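Robots & Small Shop Automation > Budgeting and Planning
Thread: Second arm for a silk flower line, worth it?

mtijani
We pack artificial flowers and I'm putting together next year's equipment request. One arm or two? The quote from Balholm for a pair is well over what I had in mind. Lead time is 6 weeks and I need numbers in by August.

yen_dam
Get two. Roses and hydrangeas on a flat white table, trays at the sides, same kind of job as yours:

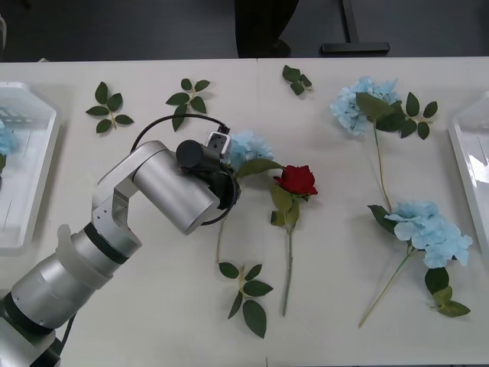
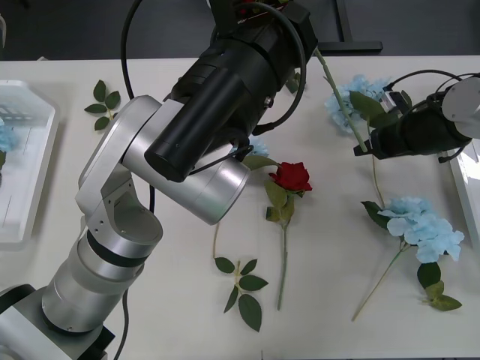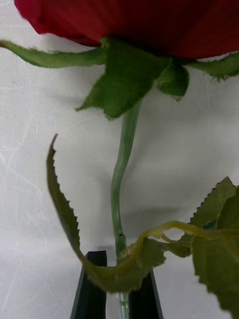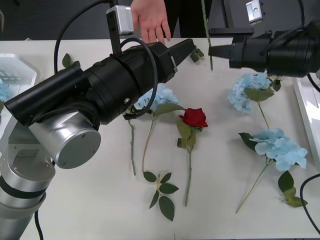 Before you sign anything, price the spare fingers and cables. We put 1524 in the budget for spares and spent all of it.

h_takagi
I disagree on two. Buy one, run it for 30 days, then decide. The second arm doubles your service contract and you may only need it for the long stems.

yen_dam
Long stems are most of his order book though. And adding an arm later meant a new table for us — that cost never made it into the plan.

zohreh_j
Does the Balholm quote include wrist cameras? Ours were a separate line and I missed it the first time. Ask about training hours too.

mtijani
Cameras yes, training no. I'll ask. Table is not included either.

h_takagi
Then get the bigger table now and leave one side free. Still cheaper than a pair.

mtijani
That might get past my boss. I'll have them requote it both ways and post the totals.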